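Stoltby finger pads, ridged, for hand-held grippers
Posted in June by the Gonomano workshop desk

The Stoltby pad is a ridged rubber face that fits on the inside of a parallel gripper finger. We sell it to people building or repairing hand-held grippers at home or on a shared bench. Part number 2916, sold as a set of 2, so one set does one gripper. If you work with a pair, order two sets.

The ridges run across the finger and give a bit under load, so round or slippery things stay put without a hard squeeze. Fruit is a good first test. It is heavy enough to slide out of a poor grip and it marks easily if you press too hard. Work on a rug or a folded towel and anything you drop will not roll far. 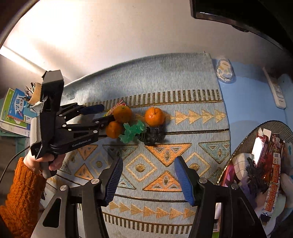
Fitting

Clean the finger face with a dry cloth and take off any old glue. Press the pad on from the tip downwards and hold it for a minute. Leave it for 12 hours before the first pick – overnight is fine. Do both fingers in one go, then close them slowly by hand and check that the pads meet flat. If one sits high, lift it and start again while the glue is still soft.

Check the pivot screws while you are there. A loose pivot feels very much like a worn pad, and we get sets sent back for that reason.

What fits

Flat-faced fingers on the Brirkarora hand kit, and most home-printed fingers with a face at least as wide as the pad. Curved fingers will not take it. For those, see the Tang sleeve, which slides over the tip and needs no glue. Pads can be trimmed with a sharp knife from the back.

Care

Wipe with warm water and a little soap. Keep oil off them. Replace when the ridges have gone smooth at the tip, which is where they wear first.

Comments

benchrat: Fitted a set to my printed fingers last night. Trimming from the back is good advice, I went in from the front on the first one and tore it.

oddbolt: Do you sell singles? I only ever wear out the left.

Gonomano: Sets only at the moment, sorry.

tinshed: Works on mandarins, less good on eggs. Still learning how hard to squeeze.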